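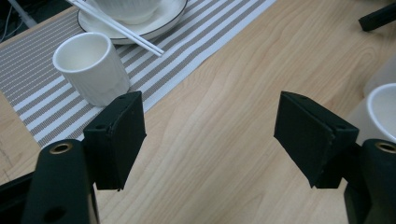 Cup and striped runner on the wooden table.

Plandley Sculpture Circle: minutes of the December meeting

Hi all, your secretary again. I typed these up from my scribbles, so if I've put the wrong words in your mouth, tell me before the next meeting and I'll fix it. We got going at 7:10 p.m. because the front door code had been changed and half of us were standing in the parking lot.

Minutes of last meeting. Approved with one correction. I wrote that the plaster workshop was full, and it was only full for the morning. Sorry about that!

The Stoyanova retrospective. This took up most of the evening, as I think we all knew it would. Lallow Gallery has now confirmed both upstairs rooms for the spring, and they'll cover the lighting if we cover transport. The family is lending 73 pieces, mostly the small bronzes and the terracotta heads, plus the big limestone Harvest Figure if we can find a way to get it up the ramp (the elevator won't take it, I asked twice). There was a long back and forth about whether to hang the show by date or by material. I was for dates, I'll admit it, because you can see her hands get looser as she goes on. The other side said visitors like to see all the bronze together, and they had a point about the plinths. We voted and dates won, but only just. 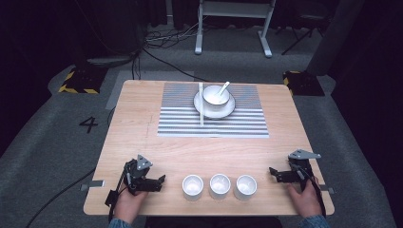 We then got onto the catalog. The print shop quoted us for 100 copies and for a bigger run, and the bigger run is cheaper per copy but we'd have to store the leftovers, and I still have boxes from the last one under my stairs. Agreed to go with 100 and reprint if they sell. The life story at the front needs trimming. It's a lovely piece of writing, but it spends four pages on her school years and one paragraph on the Ralovness commission, and that's the work most people around here know her for! I said I'd take a pass at it and send it back to the family before anything goes to print.

ACTION: me, shortened biography out to everyone before the next meeting.
ACTION: transport group to get 2 quotes for moving the limestone piece.

The Ralovness memorial. We've had a letter from the town about the green streaks on the bronze panels. They'd like to know if it's damage or just weather. Those of us who went over to look think it's mostly weather, though the bottom left panel has a crack at the corner that I didn't like the look of. We agreed to tell them not to let anyone near it with a pressure washer until a conservator has been. I've drafted the letter already and will send it tomorrow. 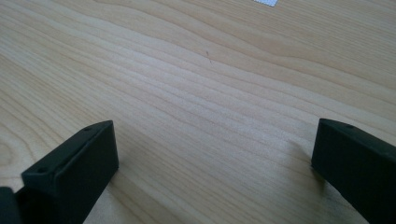
Money. The account stands at $297 after the hall rent, with the winter dues still coming in. We can put up to $73 toward the conservator's visit and the town will be asked for the rest. If you haven't paid your dues, you know who you are, and the envelope is in the usual drawer.

Any other business. The kiln is firing hot again, so please use the cone chart and ignore the dial. Somebody left a very nice set of loop tools by the sink, and I've put them on the top shelf with a note. The question of Sunday opening was raised and put off until we know Lallow's hours.

We wrapped up at 9:05 p.m. Next meeting is in January, same room, and I'll send the new door code around beforehand.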